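Turnisis two-part case and tray, black
Lukáč Small Parts range
Supplied in the UK by Prisdale

Overview
The Turnisis is a compact rectangular case supplied with a separate tray section. Both parts are black and are sold as a set. It is intended for bench storage of small items that need to be kept off the work surface: watch parts, fuses, short drill bits, spare contacts. The two parts can be used together in a drawer or set side by side on a table while work is in progress.

The case section is the longer of the two. It has a recessed slot in the top, running lengthwise, with a pale reflective lining. Small dark parts show up well against the lining and are easier to pick out than they would be in a plain black recess. The tray section is slightly smaller and has a white border around the top with a black window inside it.

Placement
Stand both parts on a flat, level surface. A pale tabletop is preferred, as the black edges are then easy to find at the limit of vision. Leave a gap between the case and the tray wide enough for fingers or tweezers to reach the sides of either part. Where they are pushed tightly together, the user tends to lift both at once.

The parts have no left or right hand. Most users put the case on the side from which new parts are taken and the tray on the side where sorted parts are set down, but the order can be reversed.
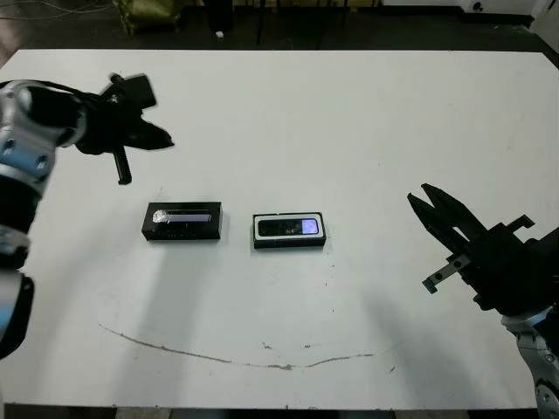
Lighting matters more than position. The slot lining reflects overhead lamps, and under a single strong lamp it may show a bright spot at one end which hides whatever is lying there. Turn the case a few degrees, or move the lamp to one side, until the spot clears. Diffuse light gives the best result. Customers using a bench magnifier with a ring light should dim the ring before looking into the slot.

Handling
Lift each part by its long sides. Do not press on the window of the tray section or use it as a rest for tools. The parts are light and will slide if knocked – on a smooth table a thin rubber mat underneath is worthwhile.

Cleaning
Wipe the outside with a soft dry cloth. For the slot lining use a lint-free cloth, slightly damp, and work in one direction along the length. Solvents, abrasive pads and glass cleaner containing ammonia will dull the lining and are not covered by the guarantee. Dust in the corners of the slot can be removed with a soft brush.

Ordering
Single set: one case section, one tray section.
Trade pack: 14 sets, boxed.
Bulk orders: price on application for 200 sets or more.
Spare case section: available separately.
Spare tray section: available separately, minimum order 2.

The current production run is 2000 sets. The next run is planned for December, and orders that cannot be met from stock will be held until then unless we are asked to cancel them.

Related items
The Flallby mat is cut to take both sections with the gap already allowed for. It is sold separately and is listed under Bench Accessories. The Flallby mat does not fit the earlier one-piece Turnisis case, which is no longer supplied.

Returns
Unused sets may be returned in their original packing within 14 days of delivery. Please return both sections. A set sent back with one part missing will be credited at the spare part price for the section received.

Technical questions should be addressed to Pankaj Sachdeva at Prisdale, quoting the product name and the order number. Questions about the older one-piece case can also be sent to him, though spares for it are limited to what remains in stock.

Page last revised Jul 4, 2022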